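The Return of the Shared Laundry

In the older districts of Padilla, the building laundry was once as ordinary as the mailbox. Most were closed as private machines became cheaper, and the basements were given over to storage. A housing association, Orkine, has spent the past 2 years bringing them back.

The association manages almost 700 apartments, many too small for a washer of their own. Tenants had been carrying sheets and towels to commercial premises across the river, often by bus. A survey conducted in May found that older residents washed bedding less often than they wished, and that the weight of the load was the reason most often given.
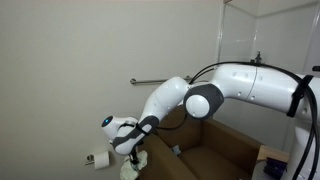 Nolthorpe Court

The first laundry to reopen serves 12 households at Nolthorpe Court. Residents reserve a period in advance and pay a fixed charge with their rent. The room has a folding table, a drying cabinet and a bench - the last of these added at the request of tenants, who preferred to wait downstairs.

Costs and Limits

Repairs are handled under contract by Lokoline, and the association reports that drains have required more attention than the machines. Noise remains a concern for ground-floor apartments, and evening hours have been shortened accordingly.

Orkine intends to open further laundries where basements are dry enough to permit it. Applications from tenant groups will be accepted until October 2, 2026.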